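Gear Reviews | Robots | Forum | Contact

Grestine Dravow ground robot: two months in
Posted in May by K. Dambrauskienė
12 comments | 8 shares

So I finally sprang for the Dravow, mostly because I wanted something that could cope with big open pavement. My old Vadgate was great indoors and hopeless outside (it treated every slab joint like a cliff!). Setup took me 2 evenings, one of them lost to a firmware update that kept stalling at the same spot.

The plaza by the offices is where I do most of my driving, and I love how much room there is to let it go.

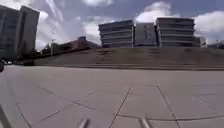
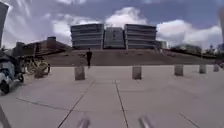
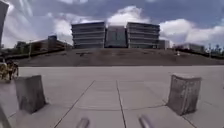

Bollards are my favorite test, and I'm pretty happy with how it picks a gap. It slows down a bit early for my taste, but you can change that in the settings under "clearance" – I have mine on 4. Seams don't bother it one bit.

Gripes? The charger is loud, the carry handle digs into your fingers, and the app logs me out constantly. Battery is fine for an afternoon if you don't race it. I'd still buy it again, though I'd wait for a sale and get the spare wheels in the same order, as shipping on those alone is silly.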